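Grelilau 店舗運営の相談室 > レジまわり・備品

レジ台に大きいトレー、置きっぱなしでいいですか? スキャナーの場所も迷ってます

質問 2023年1月1日
カテゴリ:小さいお店/什器

急ぎです、すみません。飲み物とお菓子中心の小さい売店をやってます。レジ台のトレーのことで相談させてください。

いままでは、カゴなしで商品を台に直接置いてもらって、そのままピッとやってました。でも小さいお菓子が転がる。缶も転がる。台の端から落ちたのが9月だけで4回。それでフチのある大きめのトレーに一回全部入れてもらう方式にしようかと。

買ったのはグレーの樹脂のやつです。Omerovićの通販で、Maletixっていうシリーズの一番大きいサイズ。角が丸くてフチが立ってるので転がり防止にはよさそう。ただ思ってたより大きかった。
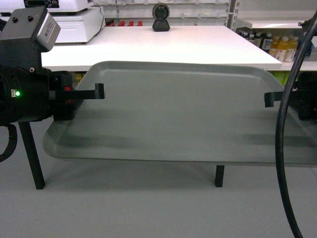
トレー。うしろは白いテーブル

で、困ってるのが
・レジ台に置くと、袋詰めの場所がせまくなる
・スキャナーを置く位置が決まらない(台に置くタイプ、丸い黒いやつ)
・お客さんがトレーをどこまで押していいか分からず、手前で止まる

台は白いのでトレーの場所はすぐ分かると思うんですが、それでも手前で止まる人が多いです。シール貼ったほうがいいのか、トレーを小さいのに買い替えるべきか。返品は届いてから12日以内なので、できれば早めに決めたいでです。

補足
台の写真も追加しました。スキャナーはいまのところ左の奥。うしろの低いところは飲み物で、その上の壁に吊り下げの商品があるので、台の奥にはあまり物を積みたくないです。隠れると売れないので。右の角のほうは空けておきたい(お客さんがバッグを置く人が多い)。 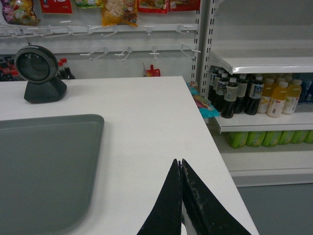
回答 1 (ベストアンサーに選ばれました)

うちも似たような売店です。レジは2台。

結論、買い替えなくていいと思います。大きいほうが結局ラクです。小さいトレーだとペットボトルを立てて入れる人がいて、倒れます。大きいのに寝かせてもらうほうがいい。

スキャナーは左奥のままでいいのでは。ただ顔の向き、ちゃんと作業する側に向いてるかだけ確認してください。トレーのフチが高いと、底に寝てる商品のバーコードは置いたまま読めないことがあります。うちは読めなくて、1個ずつ持ち上げてかざす形に変えました。そのほうが早いです、慣れれば。

やってる流れはこんな感じ
お客さんがトレーに全部入れる
↓
店員が1個ずつ取ってスキャナーの前へ
↓
通したものはトレーに戻さず、右側にそのまま並べる
↓
空になったトレーは縦にして足元の棚へ。次のお客さんが来たら出す

最後のがけっこう大事で、台に置きっぱなしにしないだけで袋詰めの場所が戻ってきます。質問のタイトルの「置きっぱなしでいいか」については、混んでる時間だけ置きっぱなし、あとは下げる、で回してます。毎回下げるのがめんどうなら、すいてるときに後ろのテーブルで試してみてから決めてもいいかも。

シールは貼ったほうがいいです。足あとのマークじゃなくて、トレーの角の位置にL字のテープ。白い台ならグレーか黒の細いやつ。2か所で足ります。お客さん、線があるとそこまで押してくれます。

あと底がつるつるだと缶は結局すべります。すべり止めシートを切って敷くといいけど、お菓子の粉がたまるので毎日はがして拭いてください。うちはさぼってひどいことになった。

質問者からのお礼
ありがとうございます! L字テープ、さっそくやってみます。足元に棚がないので、トレーは台の横に立てかけるかフックで考えます。シートは悩み中。

回答 2

トレーの長い辺を、お客さんと平行に置くか直角に置くかでかなり変わりますよ。直角にすると奥まで手が届かなくて店員がつらい。平行推奨。

スキャナーは利き手の反対側。右利きなら左でOK。土台の裏に薄い両面テープ貼っておくと、トレーが当たってもずれません。コードがあるタイプなら台の後ろに落として、トレーに引っかからないように。

レジのソフトがGrunikなら、同じ商品を続けて読むと数量でまとまる設定があるはずです。飲み物をまとめ買いされるとき便利。うちの版だと設定画面の13番目くらいにあった気がします、ちがったらごめんなさい。

回答 3

カゴのほうがよくないですか? トレーは持ち運べないし。売店の広さによるけど。

質問者からの返信
カゴも考えたんですが通路がせまくて、持って歩くと棚にぶつかるんです。商品も多くて数点の人がほとんどなので。とりあえずトレーで続けてみます。

この質問は解決済みです。新しい回答の受付は終了しました。

関連する質問
レジ横のガム、どの高さに吊るすと取りやすい?
白いカウンターの黒ずみ、何で落としてますか
バーコードがしわになって読めないとき
Maletixのトレー、重ねるとはずれなくなる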